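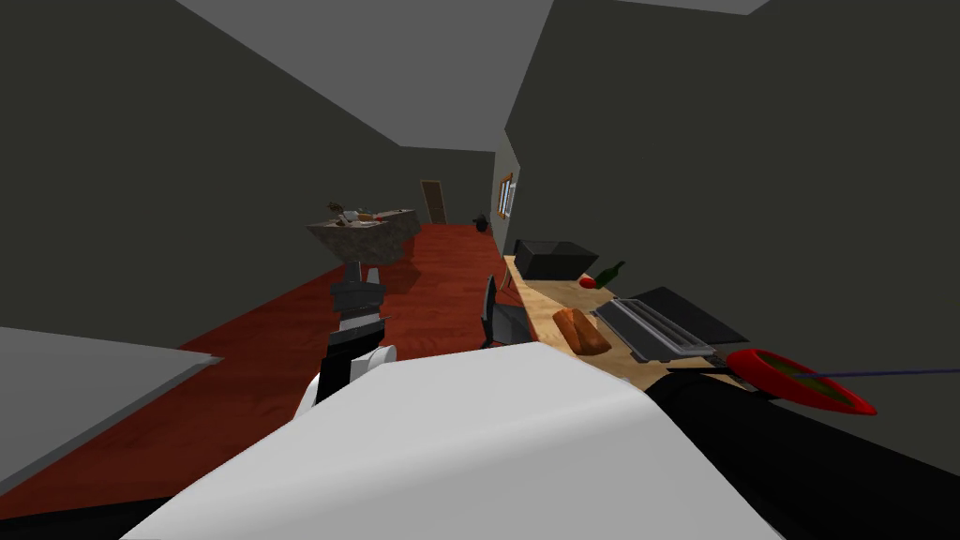

What clearance does the Bundthorpe electric stove need at the back? The stove requires 3 inches of open space behind the cabinet and must stand on a level floor.

December
By Yatziri Cisneros, Trumero Product Information

The Bundthorpe is a freestanding electric stove with a cast iron door and a matte black finish. It has two heat settings, and the flame effect may be used without heat. 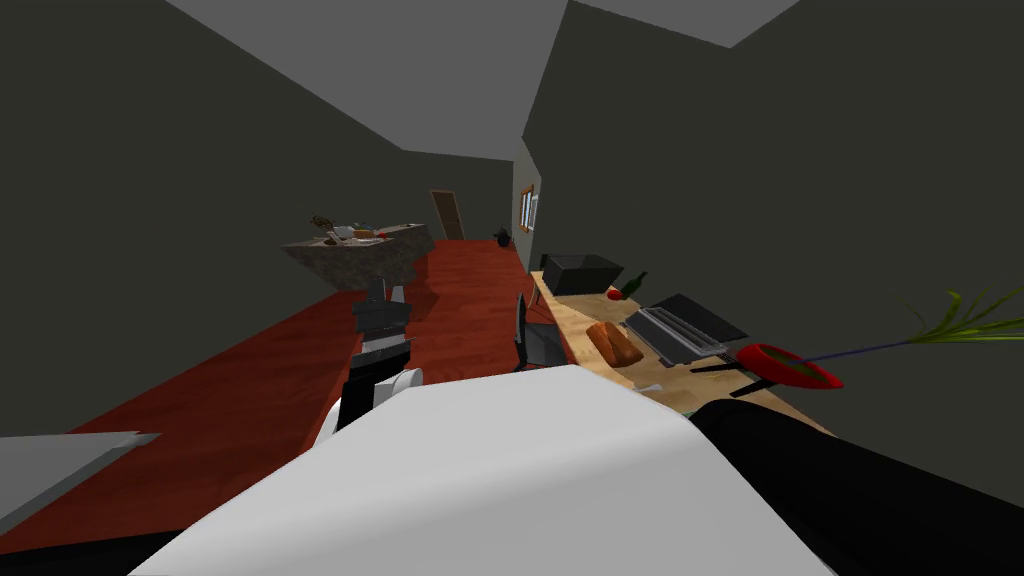 The lower setting draws 1000 watts and is suited to smaller rooms. A matching hearth plate is sold separately. Orders for replacement door glass should be addressed to Atif Warraich in the parts department.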